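Search this site Enter keyword Go

The patient art of picking things up

I got to Varnen a little after nine, and by half past I'd already been told off for tidying. There was a tea towel on the floor of the old guest house in Mumstead and I, being my mother's daughter, folded it. Wrong! Somebody had dropped it there on purpose, and it was meant to be picked up by a gripper with a person on the other end of it.

That's the job, more or less. You steer the gripper through an ordinary chore, the small camera at the wrist records what the fingers get up to, and the recording goes into a pile for the learning system to study. The pile stood at 2,000 when I visited, and Evangelia Deligiannis, who runs the sessions, called it "a decent start, if you don't look too closely at the spoons". (The spoons went badly. I didn't push.)

She let me have a go after lunch. I'd pictured something like a fairground claw and it's much fussier than that - you're forever judging how far away the floor is, and polished stone throws the light back at you. My first six tries were binned. The seventh was kept, and I was absurdly pleased, rang my sister and everything.

What surprised me was how much they want the dithering. A slow approach, a change of mind, a second go at the same cup - all of it stays in, provided the job gets done in the end. Evangelia wants another 700 by April, mostly floors and low shelves.

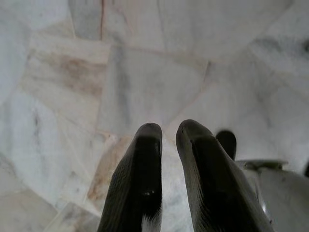 Why record the same chore so many times?

Each go differs a little in angle, light and speed, and the system needs that spread to cope with a room it hasn't met before.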